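The planner that kept changing its mind

Tiruwork Negussie has spent most of the past year deleting code. She leads the manipulation software group at Zavham, where the codebase for tabletop tasks had grown to the point that a change to the grasp scorer could break the arm's homing routine. The group now has four people and one rule she describes as unpopular: every module has to run against recorded data before it is allowed near a motor.

"When I joined, perception and planning shared a process," she says. "They shared memory, they shared a clock, and they shared bugs. If the point cloud arrived late, the planner used the previous one and didn't tell anyone."

The replacement, known internally as Hughes, is a message-based layer that sits between the cameras and the motion planner. Each object estimate carries a timestamp, a pose, a covariance and an expiry. An estimate past its expiry is rejected, and the planner has to ask again. Negussie says the expiry field caused more argument than anything else in the design.

"Woo-jin wanted it set per object class. I wanted one number. We ended up with one number and an override, and the override is used for exactly the cases he predicted."

Woo-jin Yeon, who writes the planner, is unmoved by this. His own complaint is with replanning. In the first version of Hughes, the planner was told about every pose update, however small, and treated each one as grounds for a new trajectory. The arm would set off toward a grasp, receive a correction of a millimeter or two, and start again from a slightly different seed. Because the planner is sampling-based, the new path could be quite unlike the old one.

"You would see the elbow go left, stop, and go right," Yeon says. "Each plan was valid. The sequence of them was useless."

The fix was hysteresis. A new pose has to differ from the committed one by more than a threshold, scaled by the covariance, before the current trajectory is dropped. Inside the threshold, the end of the path is adjusted locally and the rest is left alone. Yeon tuned the values against 367 logged runs, replaying each one with the arm disconnected. He keeps 14 of those as regression tests, chosen for being bad in different ways.

Bottles account for a good share of them. A bottle on its side gives the pose estimator a long axis it can find easily and a rotation about that axis it can barely find at all. The early estimator reported that rotation anyway, with more confidence than it had earned, and the planner took it seriously.

"It would rotate the wrist to match a label," Yeon says. "The gripper doesn't care where the label is."

Symmetry is now declared in the object model. For a bottle, the planner receives a family of equivalent grasps and picks the one closest to the current joint configuration. Clutter narrows the choice. Candidates are checked for collision between the open fingers and whatever is next to the target, then checked again for the closed fingers and the lift.

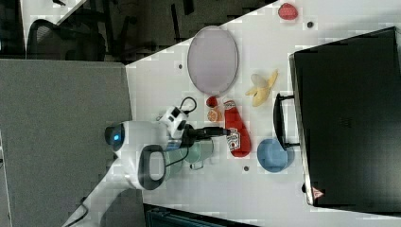
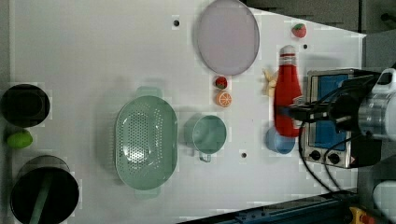
Toy food and kitchenware on the white table, with the red bottle near the fingers in one view and between them in the other.

Negussie is more interested in what happens after the fingers close. The state machine used to move from "grasping" to "holding" on a timer. It now needs two signals to agree: the finger position has to settle short of fully closed, and the motor current has to stay above a floor for 18 consecutive control cycles. If only one of them does, the task goes to a separate state called "unsure," and the arm doesn't lift.

"People asked for a probability there," she says. "I said the thing downstream has to do something or not do it. Give me a state I can write a test for."

The same preference shows up in the tooling. Mererid Humphreys maintains the replay viewer, which lines up camera images, joint states and planner decisions on a single timeline. Messages are stored in the order they were received as well as the order they were stamped, and the viewer can show either. Humphreys added the second ordering in February after a week spent on a fault that disappeared whenever the log was sorted.

"The sorted log was correct and the robot had never seen it," she says. "I'd been debugging a sequence of events that didn't occur."

The log buffer holds 3000 messages per topic before it writes to disk. Humphreys would like it to be smaller. A crash loses whatever hasn't been written, and crashes are when people want the log. Negussie would like it left alone until the write path stops blocking the controller, a job that has been assigned to Yeon and that he describes as "next."

Calibration is still done by hand. The camera-to-base transform is loaded from a file at startup, and the software has no way of noticing that a mount has shifted except by missing things – a consistent offset across several grasps usually gets someone to look. Humphreys has a branch that compares the gripper's position as seen by the camera with the position given by the joint encoders, and raises a warning when the two drift apart. It works on recorded data. It hasn't been merged, as the warning also fires when the gripper is partly hidden, and she hasn't settled on how much of it needs to be in view before the comparison is worth making.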